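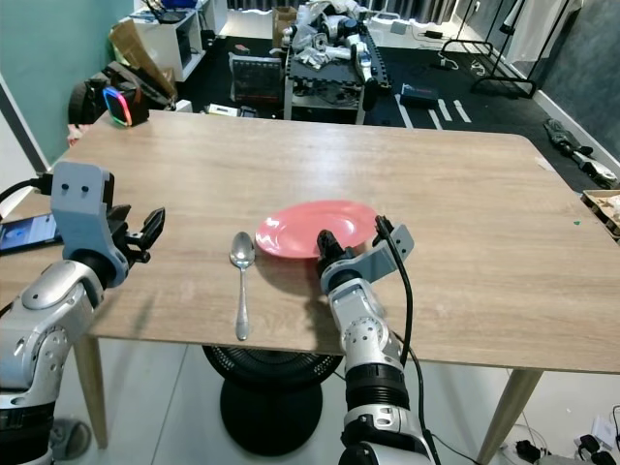 Kavinda Rathnayake hält den Begriff «Störung» für beschönigend: Wenn ein Greifer seine Kraft nicht mehr kennt, dürfe der Arm gar nicht erst anfahren. Die Einwendung hat Lorkonura im August schriftlich erreicht, und der Hersteller hat sie bis heute nicht entkräftet.

Prüfstelle Voß: Lorkonura-Meldung zum Zweiarmsystem Grikness lässt zentrale Fragen offen

Die Prüfstelle Voß hat den Störungsbericht der Firma Lorkonura zum Tischsystem Grikness ausgewertet und rät Betreibern, das System bis auf Weiteres nur mit besetztem Not-Halt zu fahren. Betroffen sind alle Anlagen mit der Steuersoftware Grikero.

Nach Darstellung von Lorkonura verlor im Dauertest beim Decken und Abräumen der rechte Greifer die Rückmeldung seines Kraftsensors. Die Software habe den letzten gültigen Messwert weiterverwendet, der Greifer sei mit zu hoher Kraft geschlossen worden. Der Arm kam erst nach zwei Sekunden zum Stillstand. Verletzt wurde niemand. Der Bericht führt 2630 Greifvorgänge auf und nennt den Vorfall einen «Einzelfall».

Diese Einordnung teilt Voß nicht. In den mitgelieferten Protokollen finden sich über 50 Aussetzer desselben Signals, die meisten davon so kurz, dass die Steuerung sie überbrückte. Ob dabei Teller oder Besteck mit erhöhter Kraft gefasst wurden, lässt sich aus den Daten nicht ablesen, weil die Motorströme nicht mit aufgezeichnet wurden. Ein Hersteller, der mit der Zahl störungsfreier Griffe wirbt, sollte belegen können, dass sie störungsfrei waren.

Lorkonura vermutet als Ursache eine lockere Steckverbindung am Kabel des Greifers und hat ein Zugentlastungsset angekündigt. Das mag die Aussetzer seltener machen. Am Verhalten der Software ändert es nichts: Grikero behandelt einen fehlenden Messwert weiterhin wie einen gültigen. Das ebenfalls angekündigte Update soll den Arm nach 10 Millisekunden ohne Signal anhalten. Einen Termin nennt die Firma nicht, einen Prüfplan auch nicht.

Voß fordert von Lorkonura die vollständigen Rohdaten des Dauertests, eine Wiederholung mit absichtlich getrenntem Sensorkabel an beiden Armen sowie die Aufzeichnung der Motorströme. Bis die Ergebnisse vorliegen, bleibt die Bewertung des Systems ausgesetzt.

Betreiber sollten die Greiferkabel vor jeder Inbetriebnahme auf festen Sitz prüfen und während der Bewegung nicht in den Bereich über der Tischplatte fassen. Aussetzer sind mit Uhrzeit und Softwarestand zu notieren und an die Prüfstelle zu melden, auch wenn der Arm danach normal weiterarbeitet.

Abdruck frei, Belegexemplar erbeten.
Prüfstelle Voß, Pressestelle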